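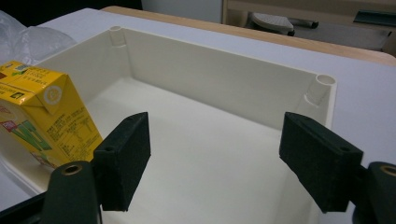

Noman Hayat told me I should call them "cases" if I wanted people to take the article seriously, but I grew up saying project box and I'm sticking with it.

## Project box

A **project box** is the shell that goes around a home-built circuit. You'll also hear enclosure, housing, or (in my family) "the tub." Most are molded plastic, though I love a good folded aluminum one too!

### History

My first radios lived in cookie tins, and plenty of older builders will tell you the same. Here in Kostberg you could buy ready-made boxes at the Awan parts shop, which stocked 25 sizes and only ever ran out of the one I needed.

### Choosing a size

Measure the board, then add room for the wires - they take up far more space than you'd think. I leave 2 fingers of slack at the connector end. Batteries go in last, so check that you can get them back out.

### Materials

ABS drills cleanly at slow speed and doesn't block radio signals. Polycarbonate is tougher and suits outdoor jobs (my rain gauge has one). Metal shields against hum, but remember to ground it.

### See also

- Standoffs
- Cable glands
- Panel labels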